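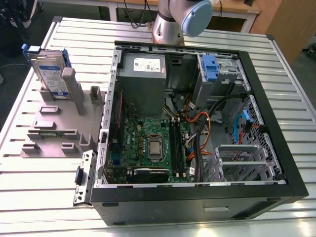 Cinano to Add Three Robot Disassembly Cells

CLOLTMONT, May 2024 — Electronics recycler Cinano has approved the budget for three robot cells that will take apart used desktop computers at its Cloltmont plant. The order goes to Clidance, which has been working with the plant on a trial cell since March.

"I'm thrilled, and so is everyone on the bench crew!" said Imke Harms, head of equipment planning. "We spent 10 weeks on the numbers — floor space, spare grippers, training hours, the fixtures we'll need for each model — and now we get to build it."

The plan sets aside about 30 percent of the money for fixtures and tooling. Drives, memory and boards each need a place to go, and the trial showed that trays have to be budgeted along with the arm.

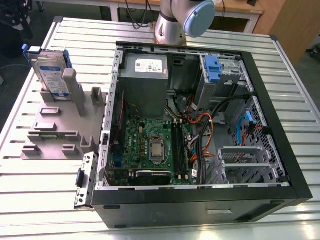
An open desktop tower beside the gray holding fixture, with a hard drive in the rear slot.

The first cell will go into the Najjar hall, where 13 current employees have signed up for operator training. The other two will follow once the first is running full shifts.

Press contact: Imke Harms, Cinano, Cloltmont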